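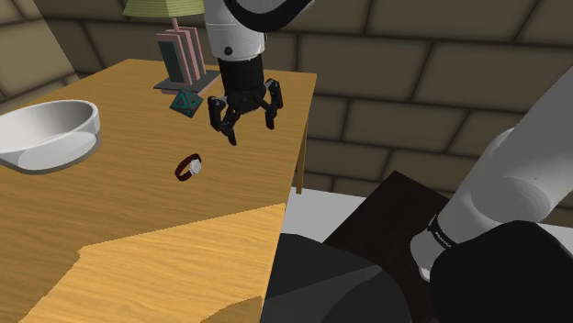 White bowl on a wooden table

Call for participants: shared lunch and memory evenings in Fluvville

The Clakau reading house is looking for people who would like to join our new group about family recipes. We meet every Monday at 6:30 in the evening, beginning in January, and we continue for 14 weeks. The group is open to all adults who live in Fluvville or in the villages near the river. You do not need to be a good cook and you do not need to write well.

In each meeting two participants bring one recipe from their family. It can be a soup, a bread, a way to keep plums over winter, or also something that did not taste good but was always made for a certain holiday. We read the recipe together, we ask questions, and we write down the answers. At the end of the spring the texts will be printed in a small book, and every participant receives two copies.

We have place for 17 people. Last year, for the group about old songs, we had to say no to several neighbors, so please write early if you are interested. 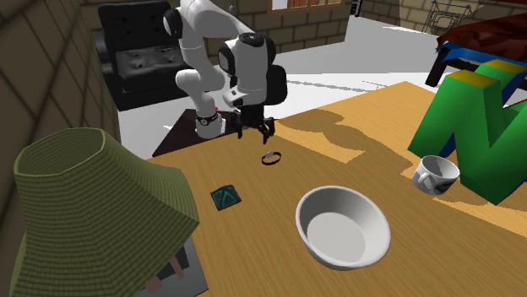 What we ask from you is the following. You should be able to come to most of the evenings - if you know already that you will miss more than three, please wait for the autumn group. You should agree that your recipe and the story with it can be printed, with your name or without it, as you prefer. Recipes in other languages are very welcome, and we will help you with the translation.

There is no fee. Tea and bread are offered by the Bunon bakery. If you wish to cook your dish for the others, we can pay back the cost of the food, but please keep the receipt and tell us one week before about nuts, eggs or milk in it.

We meet at 1401 Camargo Street, on the ground floor. The door is on the side of the garden, and the bell is the lower one. Bus passengers get out at the stop Old Mill and walk back to the corner. Parking is difficult on Monday because of the choir in the next building.

To apply, please send us a short letter or leave it in our mailbox. Write your name, your telephone number, and a few sentences about one dish that you remember from your childhood. It is not a test, we only want to avoid that everybody brings apple cake in the first week. You will have an answer from us before the end of the month in which you write.

Children can unfortunately not take part this time. For them we plan a separate afternoon in the summer - the day is not decided yet.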